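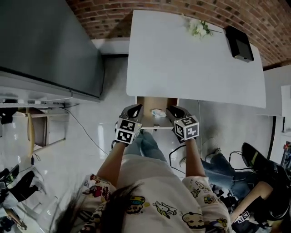
Section 3 of this report covers the study corner, the last of the areas our group surveyed for the Shared Room Storage project at Holludura Residence. The corner was assigned to Waraporn Ruangrit and Ekkachai Kaewkla, with measurements checked by Chalerm Hemmin. The white table against the brick wall has little on top – a small bunch of white flowers and a black rectangular device near the far edge – and the group agreed that both should stay where they are. Attention was therefore directed to the space below the tabletop, where small items and used tissue tend to collect during the week.
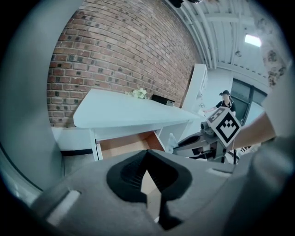 Residents were asked where they keep pens, chargers and paper. Of the 372 forms handed out, 267 were returned, and 47 of these named the desk drawer as the place where things are most often lost. The group proposes the following changes.

Drawer: stationery only, sorted weekly.
Under the desk: nothing stored directly on the floor.
Tabletop: clear at the end of each day, apart from agreed items.

Wanpen Limsakul noted that the drawer rule may be hard to keep during exams. The trial period will run until the end of January, and the results will be added to Section 4.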